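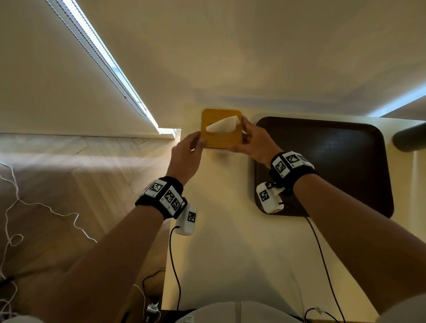 **Household Objects and Their Claims – Unit 4: The Tissue Box Cover**

Bring a cover from home if you have one. Read these notes before the session; we won't go over the definitions again.

**1. What the cover is for**

Retailers say a cover "protects" the tissues. From what? The cardboard carton already keeps dust off, and it comes free with the contents. What the cover does is hide the printing on the carton. That is a fair reason to buy one, but it is a matter of looks, and the price should be judged that way.

**2. The one-handed pull**

Most product pages promise a clean one-handed pull. Treat this with suspicion. Whether the box stays put depends on:

- weight (a full carton helps, a nearly empty one doesn't)
- grip between the base and the table
- the slot, and how hard it pinches the tissue

Makokha's catalog lists its square cover at 165 grams and calls it "weighted." Compare that with any mug in your kitchen. Stastel sells a rubber ring for the base, which I take as an admission that the plain version slides.

**3. Slot shape**

A narrow slot holds the next tissue up in a peak but tears thin paper. A wide one lets it fall back inside, and then you are fishing for it with two fingers. Cluvow claims to have solved this with an oval slot 52 mm long. Their leaflet doesn't say which tissues were used, how full the box was, or who did the pulling – so we can't do much with the claim.

**4. Where it sits**

Advice columns like to put the box on a tray with the remote and the keys. Ask what the tray adds. Sometimes it gathers clutter; often it is just one more thing to lift when you wipe the table.

**Exercise**

Pull 50 tissues from a covered box, one hand only. Note each time the box moves, the tissue tears, or the next one drops. Repeat with the bare carton. Dindudus covers are in the cupboard if you need to borrow one.

Write up half a page. "It felt nicer" is allowed as a finding, but say what felt nicer.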